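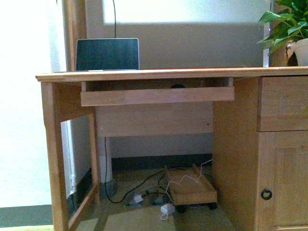
Cable tangle under a desk with a keyboard tray: how to get it off the floor?

Posted by Mocanu, August 6, 2020

Wooden desk with a pull-out keyboard tray, a board across the back of the kneehole and a cupboard on the right. The laptop stands on the left of the top. All the black cables end up on the floor, with two white power adapters lying among them. I also keep a low wooden stand on castors under there, and the white cable runs over it, so it pulls whenever the stand is moved.

I would like everything off the floor without drilling through the top. Screws into the back board are acceptable if they are short. Does the tray leave room for a cable basket?

Brulent

Not directly under the top, as the tray needs that space when it slides in. Use the back board. Push the tray fully home, mark how far back it reaches, and keep everything below or behind that line.

Unplug the lot first and label both ends of each cable. Then fix a shallow wire basket to the board, low enough to clear the tray by 30 mm. Measure the thickness of the board before buying screws; on older desks it can be thin, and a screw that comes through will mark the wall. The adapters go in the basket side by side, not stacked, with the spare length folded in loose loops and held by hook-and-loop tape. Avoid tight coils – they strain the cable where it enters the adapter.

Run one bundle down a rear leg to the socket with adhesive clips. Wipe the wood with a dry cloth beforehand. Leave enough slack at the laptop end to turn it round.

Stistville

just get a box with a lid and put it all in there, took me two minutes

Cesus

A closed box is acceptable only if it has vents, as adapters give off heat. Check the rating on the extension lead as well. I would also take the white cable off the stand altogether and route it along the back. Castors will wear through the sheath in time – mine did, on a desk bought in 2000 and still in use.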